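Skudell says its kitchen cell now needs one setup visit. The log says otherwise

Levden, November 11, 2024

Skudell has been telling customers since March that its simulated kitchen cell can be set up once and then left alone. The cell is a software copy of a small kitchen with a single arm in it, used to work out reach, grip and camera settings before anyone touches real hardware. The maintenance log, which the company let us read last week, tells a less tidy story. The current round of work is on the mug job, where the arm has to deal with a blue mug at an open shelf. 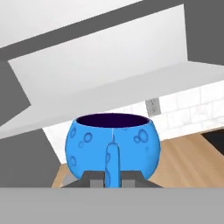
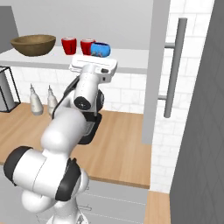
Both views are renders from the cell, one looking out over the gripper and one taking in the arm and the shelf.

What the log shows

The March setup was supposed to be the last one. Since then the log lists 11 separate corrections to the gripper alone. Some are small, a changed closing speed or a new stop height. Others are the kind of thing most people would call a fresh setup. In one entry the whole hand was taken back to its starting values and every offset was entered again by hand, a job that used up most of a working day.

Verena Gasser, who looks after the cell for Skudell, doesn't dispute the entries. She disputes the word for them.

"We don't count a correction as a setup," she said. "The cell is still the cell. We're keeping it honest."

That may be fair as far as it goes. But the sales sheet doesn't mention corrections, and a customer who buys the package on the strength of "set up once" would be within their rights to ask who pays for the other 11 sessions. Skudell's answer is that support is included for the first year. It would not say what happens after that.

The handle problem

Most of the trouble has been with the finger pads. A mug with a handle gives a two-finger gripper several ways to go wrong, and the blue one also has a rounded body, so the width the fingers meet depends on how high up they are. A setting that suits a straight-sided mug can be a poor match for it.

Gasser's current routine starts with the hand well away from the shelf. She checks that the fingers close evenly about the center line, then checks the camera offset against the hand, and only then lets the arm come in. At the shelf she goes through the approach in short steps, looking for contact between the hand and the front edge of the board. If the model reports contact where she doesn't want it, she goes back to the approach height and leaves the grip settings alone.

She is strict about that last part. Earlier entries show people changing height, speed and grip force together, getting a better run, and having no idea which change had done it. Three weeks of notes from the spring are more or less useless for that reason, and she has marked them so.

A model of a mug

The larger question is how much any of this is worth outside the computer. Skudell charges for the cell on the promise that settings found there can be carried over to a real arm. Its brochure quotes 809 good runs out of 830 attempts. It does not say which objects were used, how far apart they stood on the shelf, or whether the attempts came before or after the gripper values were re-entered.

We asked. The company said the figures covered "a mix of household items" and that a breakdown was being prepared. We asked how many of the runs had been repeated on a physical arm, and were told that this was up to each customer.

One customer did repeat them. Vasić, which fits out test kitchens, bought the package in the spring and carried the numbers straight over to its own arm. The firm says it spent eight days redoing the approach heights before it trusted the arm near a shelf. It still uses the simulated cell, mostly for checking reach and for training new staff, and describes it as useful and oversold.

Gestport, the other customer willing to be named, is happier. It makes no attempt to carry over the grip settings at all. Its technicians use the cell to find out where an arm will get in its own way, then start the gripper work from nothing on the real machine. By that measure the product does its job, though it is a smaller job than the one in the brochure.

What changes now

Skudell plans to add a correction history to each copy of the cell, so that buyers can see which values have been altered and when. Gasser asked for it, and it is hard to see who would argue. She also wants the contact check run at the start of every session, where at present it is left to whoever is at the desk.

The phrase "set up once" will stay on the sales sheet until the next printing. A spokesman said it referred to the layout of the kitchen, including the shelf and the counter, and had never been meant to cover the arm. The sheet we were given has the phrase directly under the heading "Arm and gripper."

The price of the package is unchanged. Skudell has not said when the breakdown of the 830 attempts will be ready.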